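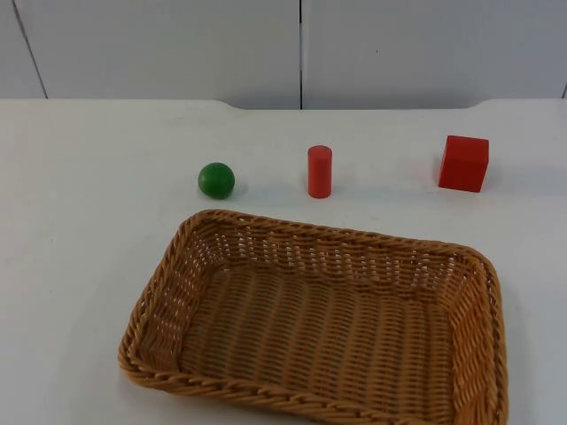

Keeping an Old Car Right Over the Winter: Garage Tips

Most of the damage I see on older cars happens while they are parked. A car that runs every week will tell you what is wrong with it. One that sits from the first salt until spring goes downhill without a sound. These are the jobs I do on my own 2 cars and on the ones people leave with me.

Wash it first, and wash the underside too

Dirt holds moisture against the metal, so a quick rinse of the top is not enough. Get the hose up into the wheel arches and along the lower edge of the doors. Open the doors and check the drain holes with a piece of plastic trim cord or a cable tie. Don't use wire, which scratches the paint inside the hole and starts the rust you were trying to prevent. Then drive the car until everything is warm and leave it with the windows down overnight, indoors.

Wax the chrome as well. Ordinary paste wax is fine. Put it on thick and leave it on until spring.

Fuel

Fill the tank nearly to the top. A half-empty steel tank has a lot of bare metal for condensation to form on. Add stabilizer at the pump before the fuel goes in so that it mixes, and drive home at least a few miles so the treated fuel reaches the carburetor. If you can buy gas without ethanol near you, use it for the last fill. Old rubber hoses don't like ethanol, and neither do cork float bowl gaskets.

Battery

Take it out if you can. Disconnect the ground cable first and connect it last. On a positive-ground car the ground cable is the positive one, so look before you reach for the wrench. Clean the tray with baking soda and water, rinse, dry, and touch up any bare spots.

A maintainer is better than a trickle charger. I have a Lerkik that shuts itself down when the battery is full, and I also run it for 24 hours before the battery goes back in the car. Any maintainer with automatic shutoff will do the same. Check the water level in January if the battery has caps.

Tires

Put in a few extra pounds of air, staying under the maximum on the sidewall. Bias-ply tires flat-spot worse than radials. Rolling the car a quarter turn once a month helps. I don't put cars on stands for the winter anymore. The suspension hangs at full droop and the bushings take a set.

Mice

Plug the tailpipe and the air intake with steel wool, and tie a bright rag to the steering wheel with a note saying what is plugged. Take out anything soft that isn't attached: blankets, the tool roll, old maps. Traps go on the floor around the car, along the walls, where mice travel. Mothballs work poorly and the smell stays in wool carpet for years.

Leather and wood trim

Clean leather with a damp cloth and a little saddle soap, let it dry, then use a thin coat of conditioner. Heavy coats go sticky and pick up mold. For varnished wood, a soft dry cloth is plenty. If the varnish has cracked, keep polish off it, as the silicone gets under the finish and makes refinishing harder.

Covers

Indoors, use a plain cotton cover that breathes. Plastic sheeting traps damp. Nam-gil Kang, who does my upholstery, lays an old flannel sheet over the hood under the cover so the mascot doesn't rub through, and I have copied him.

Keep a card

Tape an index card to the inside of the windshield. Mine from last year says:

Odometer 2140 since rebuild
Coolant tested, good
Battery on back shelf
Tailpipe PLUGGED
Handbrake OFF, wheels chocked

The handbrake line matters. Shoes left clamped against a drum all winter can rust in place, and freeing them means pulling the drum.

Starting it up again

Don't start the engine every few weeks "to keep it loose." A short idle puts water in the oil and the muffler and never gets hot enough to drive it out. Leave it alone until you can take a proper drive. In spring, pull the plugs, put a spoonful of oil in each cylinder, and turn the engine over by hand before using the starter. Change the oil after the first drive, while it is still warm.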